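How a Circus Show Gets Made

A circus show lasts a couple of hours. Getting it ready can take most of a year. If you have ever sat in a big tent and wondered how everyone knows where to stand and when to jump, this page is for you.

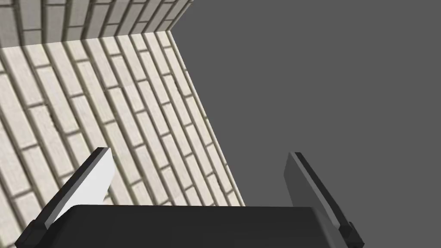 Let's start with the ring. A circus ring is a circle, and in many circuses it is 42 feet across. That size goes back to the 1700s, when the main act was people doing tricks on horses. A rider standing on a horse's back needs the horse to run in a steady circle. If the circle is too small, the horse has to lean over too much. If it is too big, the rider doesn't get enough help from the turn, which pushes them gently outward and makes it easier to balance. Many circuses today have no horses at all, but the round ring has stayed.

Where does a circus perform?

Some circuses have their own building. Others use theaters. A traveling circus brings its own tent, called the big top. A small one might seat 300 people. A large one can hold 3,000.

The Wudotby Circus is a middle-sized traveling show. Its season starts in May. The tent crew reaches a new town early in the morning, often before 6 o'clock, and marks the ground with chalk and string. Then they hammer in long metal stakes around the edge. The tall poles in the middle are called king poles. Once those are standing, the crew winches the cloth up them a little at a time. The seats go in after that, and then the lights.

Before anyone climbs up high, a rigger checks every rope, cable and hook. Rigging means all the equipment that holds people and things up in the air. Danylo Karpenko is the head rigger at Wudotby. He keeps a notebook with a page for each piece of equipment, and he signs the page after each check. If a hook has a scratch he doesn't like, it comes out and a new one goes in.

Who is in the show?

There are more kinds of circus performer than most people can name. Here are some of them.

Aerialists perform in the air. They may use a trapeze, which is a bar hanging from two ropes, or silks, which are two long strips of strong cloth.

Acrobats tumble, jump and balance on one another. The person at the bottom of a human tower is called the base. The one on top is the flyer.

Jugglers throw and catch balls, clubs or rings. Juggling clubs look a bit like bowling pins, but they are much lighter.

Wire walkers cross a thin cable. Some carry a long pole. The pole makes them tip more slowly, so they have more time to fix a wobble.

Clowns make people laugh, and they do another job too. When the crew has to change the equipment between acts, a clown keeps the audience busy. Good clowns can stretch a joke if a net is taking too long to put up.

The ringmaster introduces the acts and keeps the show moving.

How do they learn?

Slowly! A new juggler might drop the balls 100 times in one practice. Acrobats learn on thick mats first and wear a safety belt with lines attached. A coach holds the lines and can stop a fall. The belt stays on until the trick works again and again, and for some tricks it always stays on.

The Lolter Youth Circus takes students up to the age of 16. Beginners there don't go near the trapeze for the first few weeks. They learn how to fall, how to roll and how to land with bent knees. Many of them find this part boring - the coaches make them do it anyway.

Putting it in order

When the acts are ready, the director decides which goes where. A quiet act often follows a loud one. An act that needs a lot of equipment may go first, or straight after intermission, so the crew can set it up while the audience is out of the ring or buying popcorn. The musicians watch the performers closely. If a juggler needs a second try, the band plays the same bit again until the trick is done.

After the last show in a town, the whole thing comes down. It is usually quicker than putting it up. The seats come out, the cloth is lowered and folded, and the stakes are pulled from the ground. By morning the trucks are on the road to the next place.

Words to know

Big top: the main tent
King pole: a tall pole that holds up the middle of the tent
Rigging: the equipment that holds people and things in the air
Base: the person at the bottom of a balance
Flyer: the person on top, or the one who swings through the air
Intermission: the break in the middle of a show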